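Bench Robotics Board > Surgical arms > Maintenance and setup
Thread: Cable tension and tool changes on a two-arm suturing cell, is anyone measuring anything?

We keep two arms going at the Irby bench for suturing on pads. I have been asked to write up our setup and upkeep so other groups can copy it. Before I do, I would like people to pick holes in it, as I don't trust half of what gets passed around as "standard practice." Wrist views and overhead views, same bench:

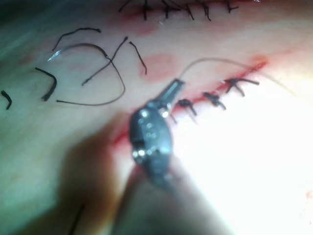
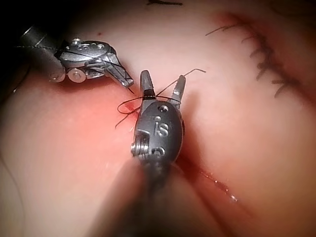
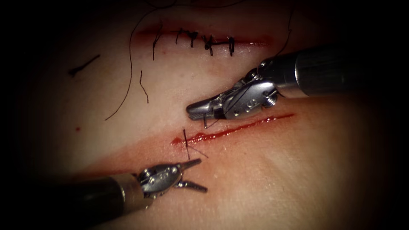
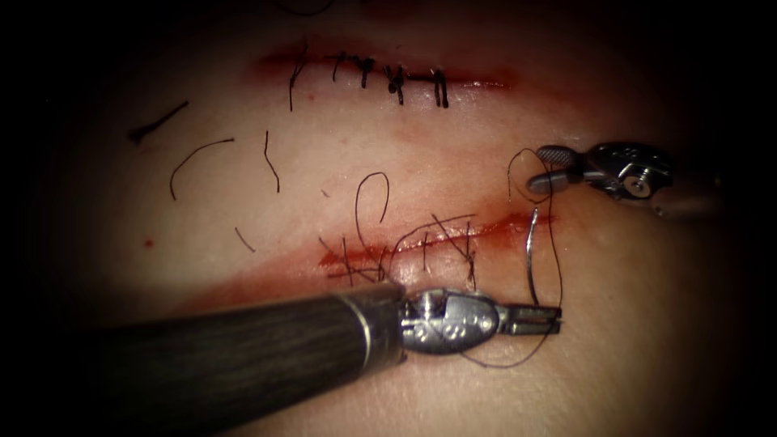
Two arms, black suture, tissue pad

Posted by Hamdia Negussie
Bench technician, Irby
Jan 16, 2022

What we do now. Every instrument gets a life of 20 sessions and then comes off, whatever it feels like. Before each session one of us works the wrist through its range by hand, clips the instrument on, homes the arm, and closes the jaws on a scrap of thread. If the thread slides, the instrument goes in the bad drawer. At the end we wipe the shafts, pick thread out of the wrist pulleys with tweezers, and swap the pad if there isn't room for another cut.

The 20 is inherited. I asked where it came from and got a shrug and a photocopy. I suspect it has more to do with when the budget was approved than with when a cable goes slack.

What bothers me more is thread. Look at the second picture, where a strand is lying over the shaft and housing of the upper left instrument. Those little pulleys are right underneath. I've pulled fuzz out of there more times than I'd like.

-----

prolgate_pete wrote:
Your number is fine. We run 20 on the Prolgate cell and have never had a cable let go in the middle of a stitch. Leave it alone and write it up.

-----

Stella Khaemba wrote:
"Never had one let go" tells you nothing about whether 20 is right. You could be throwing away good instruments. We stopped counting sessions at Munimau and went to a backlash check: clamp the jaw, nudge the wrist each way, log how far the motor moves before the jaw does. Some went well past 20. One was junk after 6.

-----

prolgate_pete wrote:
And who does the nudging? If it's a person with a thumb, your log is a record of thumbs.

-----

Stella Khaemba wrote:
It's a script. Same joint, same speed, 3 passes. The clamp is the only part with a hand in it, and I'll grant you the clamp is not great.

-----

gsarantis wrote:
Grigoris here, I look after the arms at Londoño. I wouldn't worry about cables first. I would worry about what you leave lying on the pad. There are loose bits of thread all over the left side in the first picture and more in the last two. If you're steering from camera views, a dark cut tail looks an awful lot like the tail you want to grab. We clear the pad between stitches now. It's slow and everyone complains.

Also the light. The right side of that first view is washed out pretty badly and there's a big shadow lower left. Before blaming the wrist for a missed grab I'd move the lamp.

-----

Hamdia Negussie wrote:
Fair on the light. It's on a gooseneck and it sags. I've tightened it twice and it sags again, so "move the lamp" is a thing I do daily and not a fix.

Not sold on clearing between stitches. Every time you bring tweezers in you risk bumping the pad, and then your registration is off and you're homing again. Did you measure fewer bad grabs, or does it feel better?

-----

gsarantis wrote:
Feels better. I have notes from June but we changed the jaws the same week, so take them for what they're worth.

-----

j_mbwambo wrote:
The slip test in the first post is weak. Thread holding in dry jaws on a bench says very little about a curved needle held at an angle, like the one standing by the open end of the lower cut in the last picture. Test with the needle. Close, twist the wrist, see if it rolls. We found 2 instruments in our good drawer that held thread all day and let the needle spin.

-----

prolgate_pete wrote:
More tests, more wear. You'll have used up a tenth of its life proving it works.

-----

Stella Khaemba wrote:
A tenth of a number none of us can source.

-----

Beatrice Kaijage wrote:
Question on the thread in the pulleys. Do you take the instrument off the arm to clean it? We used to pick at it in place until a tip got bent. Now it comes off, wrist straight, under a magnifier, and it goes back on the same arm it came from. Mixing them between left and right made our offsets wander. Might be coincidence. I'd want someone else to try it before it goes in anyone's write-up.

-----

Hamdia Negussie wrote:
In place, with tweezers, and yes I can hear how that sounds. I'll start taking them off. We do swap left and right without thinking about it, so I can label them and log offsets for a while.

Where I've got to: needle roll test goes in. Stella, please send the script and a photo of the clamp. The 20 stays for now with "source unknown" written next to it, which will annoy at least one person here. Clearing the pad stays optional until Grigoris has numbers that don't have a jaw change in the middle of them.

-----

prolgate_pete wrote:
Annoyed. What torque are you using on the adapter screws, by the way? Ours keep backing out.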